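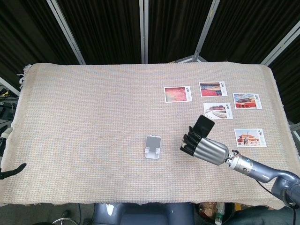

Postal furniture is designed for a format that most of the people using it no longer send. The receiving slots, the sorting pockets and the display racks in small retail shops were all dimensioned around a stiff rectangle of card with a picture and a message area. That rectangle is still in production. Five of them lie on the right half of the cloth, most showing red walls or palace roofs, each with the photograph on the left, a white margin on the right and a little Chinese calligraphy in the margin. The layout interests me more than the buildings do, for reasons that come up further down. My argument is that the postcard should be treated as a technical standard, maintained as one and priced as one, and that the present habit of treating it as a souvenir with a stamp on it is slowly breaking it.

Start with what the standard does. A postcard is a single sheet that carries its own payload, its own address and its own proof of payment. There is no envelope, so there is no opening step, no second piece of paper and no mismatch between container and contents. Anyone who has specified packaging will recognize how rare this is. The sheet has to be stiff enough to survive belts and rollers, thin enough to pass a slot and rough enough on one side to take ink from an ordinary pen. Those requirements conflict, and the usual compromise is an uncoated back with a coated front.

The compromise held for a long time. It is failing now at the printer. Short-run digital presses have made it cheap to order 200 cards instead of several thousand, and the stock that runs best on those presses is often coated on both sides. A card coated on both sides looks better on the rack. It also rejects ballpoint, smears gel ink and gives a cancellation mark nothing to hold on to. I bought 46 cards over two years from museum shops, stations and the kind of store that sells magnets, and wrote on every one with the same pen. The writing on the double-coated cards could be wiped off with a thumb after a minute. On the uncoated ones it could not. This is a small sample and I make no claim for it beyond my own desk, but the difference was plain enough that I stopped buying gloss.

Skatton, the shop where I bought most of them, keeps its cards on a wire spinner by the door. The spinner was made by Dorkero, and its pockets accept one size. A taller card leans forward and curls in the afternoon sun. A square card falls sideways and hides the one behind it. The shop's answer has been to move the odd sizes to a flat tray, where they sell slowly and get thumbed at the corners. A buyer sees only a messy tray. The cause is a supplier who decided that a square card was more distinctive and passed the cost of that decision to the retailer, the sorting office and the sender, who may have to pay extra postage and will usually find this out at the counter.

I do not object to square cards as objects. I object to calling them postcards. A thing that cannot be handled at the postcard rate is a print, and it should be sold from the tray with the other prints.

The message area is the second problem. Over the years designers have taken more and more of the back for themselves. There is a caption, then the caption again in another language, then a logo, a web address, a bar code and a paragraph on recycled content. On one card from the Clalden visitor center the remaining writing space was narrower than my thumb is long. The sender is left with room for a greeting and a signature. If people say they no longer know what to write on a postcard, part of the explanation is that there is no place to write it.

Older layouts dealt with this in a different way. Before the divided back became common, the address took up one whole side and any message had to go on the picture side, in whatever space the printer left. A white margin beside the image was the practical result. The margin later became a matter of style, and it is now mostly filled with type or left blank for looks. I would bring it back as a working feature. A blank strip next to the picture gives the sender a second place to write, and it lets the message refer to the picture without turning the card over. It costs the designer some picture width. Most of the pictures can spare it.

The third problem is price, and here I part company with other people who like cards. They tend to argue that postcard postage should be subsidized on cultural grounds. I think this is a weak case and a risky one, as cultural subsidies are reviewed often and cut early. The better case is mechanical. A card of standard size and stiffness, with a clear address block, is an easy item to sort. It should carry a rate that reflects this, and a card that fails the specification should lose the rate. The printer would then have a reason to care about the back of the card, which at present he does not. Buyers would need some way of knowing, and a small printed mark near the stamp box would be enough.

There is an objection about scale. Volumes are low, and a standard for a shrinking product may seem a poor use of effort. But the standard already exists in practice, in the slots and the racks and the trained hands of whoever does the sorting. The work consists of writing it down and declining to make exceptions. Cuypers, a stationery printer that I order from, put its own version on 2 pages, with stock weight, back finish, minimum writing area and corner radius. The minimum writing area is 90 percent of the left half of the back. I would have set the stock slightly heavier. Otherwise I have no corrections, and the cards take ink well in March, when my desk is cold and most pens skip.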